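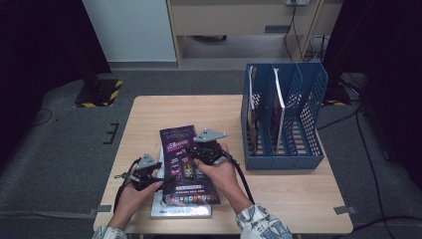 August 1, 2019

When I moved to Lirnstead in January, I brought two suitcases and one very heavy box of paper. In the box were the instruction booklets of everything I ever bought. My sister thinks I am crazy, but I like to read them. I learned a big part of my English from them.

In school we learned how to order tea and how to describe the weather. From booklets I learned "unplug", "firmly", "do not immerse" and "consult your dealer". These words are more useful in my life than the weather. I still say "firmly" too often, my colleagues tell me.

Last month I finally put all of it in order. It took me three evenings. There were 37 booklets, and the oldest is for a Gautier sewing machine which I sold before I was married. The thickest is for my Jivard washing machine, in eleven languages. I compared the English page with the page in my own language, and they do not agree about how long to wait before opening the door. I wait the longer time.

I gave away nine of them at the swap table in Rilside - only the ones for things I do not have anymore. The Gautier one I kept. It has my mother's handwriting on the back, a list of thread colors, and I could not put it on a table for strangers.

Next I must do the same with the recipes, which are in a worse condition.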